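Utell busca personas para el taller de pantallas y monitores

Inicio: octubre
Lugar: nave de Utell, calle Botcombe
Plazas: 8

Somos un taller pequeño que recibe monitores de oficinas que cierran o que renuevan sus puestos. Los revisamos, los limpiamos, los clasificamos y los preparamos para una segunda vida en escuelas y asociaciones. En octubre llega el lote de la empresa Koech, que son 400 monitores, y con el equipo que tenemos ahora no podemos atenderlo a tiempo. Por este motivo abrimos ocho plazas de media jornada.

En qué consiste el trabajo

La persona seleccionada pasará la mayor parte de la mañana de pie, delante de una mesa. Cada monitor se coloca tumbado sobre la mesa, se mira la superficie, se anota el estado en una ficha y se quita el polvo de la pantalla y de los bordes. Después se revisa la parte trasera, se comprueba que los tornillos están completos y se apunta si falta el pie o el cable. Los monitores que pasan la revisión van a la estantería de salida. Los otros se guardan aparte para piezas.

La ficha es corta pero la pedimos bien hecha. Una raya pequeña en una esquina se escribe, un golpe en el marco también. El lote anterior, de Graltent, tenía 51 pantallas con fichas incompletas y tuvimos que abrir otra vez todas las cajas. No queremos repetir esta experiencia.

Qué pedimos

Paciencia y manos cuidadosas. No es necesario tener estudios de electrónica.
Poder levantar un monitor de tamaño mediano y dejarlo en la mesa sin golpe.
Escribir en español de forma clara, aunque sea con faltas - las mías también aparecen.
Venir con ropa cómoda de manga larga y zapato cerrado.
Disponibilidad por las mañanas durante 5 semanas.

Qué ofrecemos

Contrato desde el primer día, formación pagada durante la primera semana y una pausa de media mañana con café. Quien termine las cinco semanas tendrá preferencia para el lote siguiente.

Sobre el puesto de trabajo

Cada persona tiene su propia mesa y no la comparte durante el turno. Pedimos que se deje limpia al terminar.

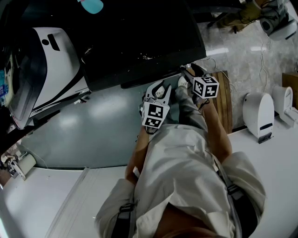
Las pantallas brillantes son las que llevan más tiempo, porque el polvo se nota mucho y un paño seco puede dejar marcas. Durante la formación enseñamos con qué paño se trabaja, cuánta presión se puede hacer y en qué dirección se pasa. También enseñamos a girar el monitor tumbado sin apoyar los dedos en el cristal.

Cómo presentarse

Envíe una carta breve, no más de una página, a la atención de Xuân Hà, responsable del taller. Cuente si ha trabajado antes con objetos delicados, por ejemplo vidrio, cerámica o instrumentos, y qué mañanas tiene libres. Puede dejar la carta en la recepción de la nave. El plazo empieza el 15 de agosto de 2018 y se cierra cuando las plazas estén cubiertas. Respondemos a todas las cartas, también cuando la respuesta es negativa.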